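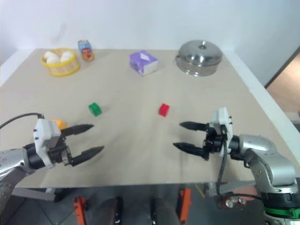 緑と赤のブロック、奥に蒸しパンっぽい白いもの入りのかごと鍋

双腕のデモ収集、ついに始めました!1月16日からずっとこればっかりやっています。楽しいです。

やりたいのは模倣学習です。人が遠隔操作で両腕を動かして、その記録をまとめて学習に食わせる、というおなじみの流れ。最初の課題は「緑は左手、赤は右手で取って、真ん中で並べる」にしました。地味!でも両腕がちゃんと別々の仕事をするので、見ていて全然飽きません。

収集のソフトはZadisという自作のスクリプト群で、起動すると関節角とグリッパの開き具合とカメラ映像を同じ時刻軸に並べて保存してくれます(ここの同期に去年の6月からずっと悩んでいたので、そろった波形を見たときは声が出ました)。データセットのほうはDirnariと呼んでいます。名前に意味はないです、響きだけ。

今のところ259本たまりました。1本は15秒前後……と書きたいところですが、打ち切りをきっちり15秒に固定しています。間に合わなかった回は消さずに「失敗」のラベルをつけて残します。つかみ損ねてからやり直した回は特に大事にしていて、別フォルダにも複製しています。きれいな成功例だけで学習させた前のモデルは、一度空振りすると空中を閉じたまま固まってしまったんですよね。あれは悲しかった。

奥に並べた日用品は、この課題では触りません。かごも缶もティッシュ箱も鍋も、背景に変化をつけるための置き物です。35本ごとに並び順を入れ替えています。鍋のふたはぴかぴかで映り込みがすごいので、学習にどう効くのか今から気になってしかたない!ブロックの位置は毎回ずらしますが、緑が左、赤が右という関係だけは守っています。左右入れ替えはその次のお楽しみ。

操作のコツも少しつかめてきました。指は早めに開いておいて、開いたままブロックの横まで持っていく。近づきながら開くと、開き始めるタイミングが回ごとにばらばらになって、あとで波形を見て頭を抱えます。それと、両手を同時に動かしたくなる気持ちをぐっとこらえて、左を先、右を後に統一しました。同時バージョンは別の課題として録るつもりです。

休憩は2セットごと。続けてやると手つきがだんだん雑になるのが、記録にそのまま出るんです(自分の集中力のグラフを見せられている気分)。

次はかごの中の白いのをつかむ課題に行きたいです。丸くて三つくっついているので、どこに指を入れるか、考えるだけでわくわくします。学習の結果が出たらまた書きますね。

コメント

Titodmont
失敗ラベルを残す派、仲間です!やり直しの回は途中で区切って別々に登録していますか?

管理人
>Titodmontさん 区切らずに1本のままです。空振りから戻るところをつなげて見せたくて。

fankhauser
鍋の映り込み、うちでは照明を変えた回も混ぜたらだいぶ落ち着きました。並び順だけでなく明るさもぜひ。

管理人
>fankhauserさん 明るさ!やります、次のセットから混ぜます。

ブログ内検索
キーワードを入力 検索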